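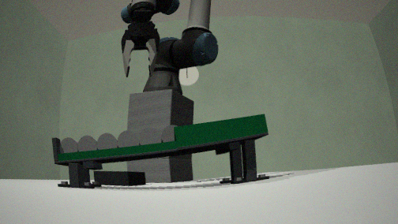 Ramasamy questions savings claim for Dellovine robot feeder kit

TAVEDSTEAD: Small manufacturers thinking of buying the Dellovine virtual feeder kit should ask its maker, Ustard, for results from a working machine before they sign, according to a review published by the automation test house Ramasamy.

The review was carried out over eight weeks at Ramasamy's Tavedstead office. It looked at the full Dellovine package, a simulated robot arm, gripper and sloping feed tray with the software to program them, sold on a yearly licence to firms that want to plan a robot cell before spending money on steel. Ustard's sales material says buyers can expect to cut commissioning time by 60 per cent. Ramasamy found nothing in the kit, or in the papers supplied with it, that would let a customer check that number.

"We asked where the 60 per cent came from and were sent the brochure again," said Lyle Iwasaki, who led the review. "It may be right. I can't tell you it is wrong. But a shop with a handful of staff is being asked to plan its year on it, and I would want more than a brochure."

Ramasamy bought its licence at the list price and received no payment from Ustard.

The reviewers ran 240 pick cycles in the simulated cell, changing the lighting, the viewpoint and the starting position of the arm between batches. They report that the kit installs cleanly, that the arm is easy to jog and that the example programs ran without editing. The manual is better than most. A competent technician with no simulation background was writing simple moves by the second afternoon.

The trouble, in the reviewers' opinion, begins with the feeder. The tray slopes towards an end stop and the parts queue against one another behind it, an arrangement that any workshop will recognise. Round parts on a real slope jam, climb over each other and arrive with swarf on them. Dellovine offers a single friction setting for the whole tray and no way to make one part differ from its neighbour in weight or finish. 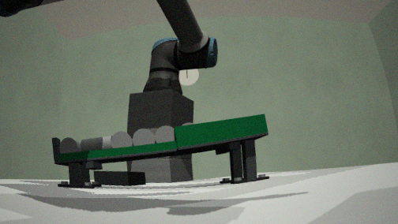

Dellovine feeder cell, simulated view: grey cylinders queued on the low section of the green tray, with the arm on its pedestal behind.

"Everything queues very politely," said Iwasaki. "I have spent a lot of my working life with a stick in my hand, poking at feeders that did not. If the model can't misbehave, I don't see what it is preparing you for."

Ramasamy also has doubts about the way success is reported. The software logs a pick as complete when the fingers close to the programmed width. It does not record whether the part was held squarely, or whether it could be placed to a useful tolerance at the other end. Roughly a quarter of the licence fee goes towards the reporting module, and the review suggests that most buyers should leave it out until this is changed.

The tabletop layout, supplied as part of the same package, came off better. It gives the arm a flat white surface to work over and is meant for handling and approach exercises. Reviewers found it a fair training aid for staff who have never driven an arm, and said that collision warnings were prompt and clearly worded. They were less taken with the rendering. Shadows shift in a way that would confuse a vision system trained on them, and the walls and floor carry a mottling that has no purpose they could identify.
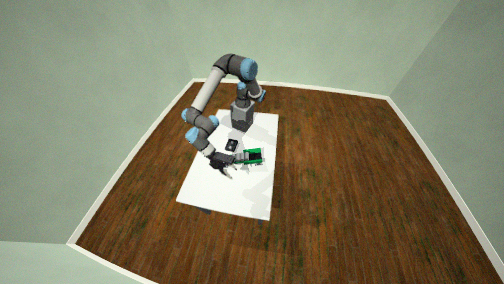
Tabletop layout in the simulated room, with the gripper low over the white surface beside the green piece.

Ustard describes the visual quality of Dellovine as "production ready". Ramasamy does not accept the phrase. It says that camera views from the feeder cell varied so much in grain and sharpness that two sets of images, taken with what should have been matching settings, could not be compared. Anyone planning to train part recognition on these pictures is advised to try a small batch against real photographs first.
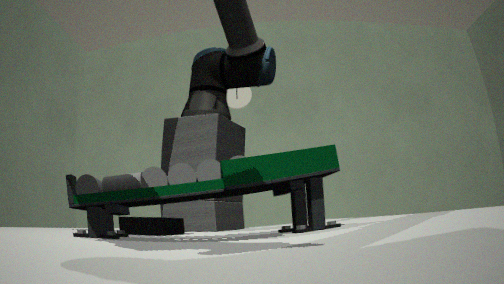 Page last updated: 3 Mar 2023

The review makes four requests of Ustard. It should publish the test behind the commissioning claim, including the type of cell and the experience of the people who built it. It should let users set friction and mass part by part. The pick log should record how the part sits in the fingers. And the trial licence, at present limited to the tabletop layout, should include the feeder cell, as that is the part most customers will be paying for.

Ustard has told Ramasamy that an update is planned for June and that friction settings are "under consideration". It did not offer a date for publishing its test results. Ramasamy will run the feeder cell again when the update arrives and will report on it whatever the outcome.

Asked whether he would buy the kit himself, Iwasaki said: "For teaching, possibly, if the price came down. For deciding whether to put a robot on my line, no. I'd borrow a tray and a box of my own parts and spend a morning watching them roll."

The full review, with settings for each batch, is free to read on request from the Ramasamy press desk in Tavedstead. Firms already using Dellovine are invited to send in their own commissioning times, which will be published without company names.

This site uses cookies to remember your preferences and measure visits. By continuing to browse you agree to our use of cookies. Accept Manage settings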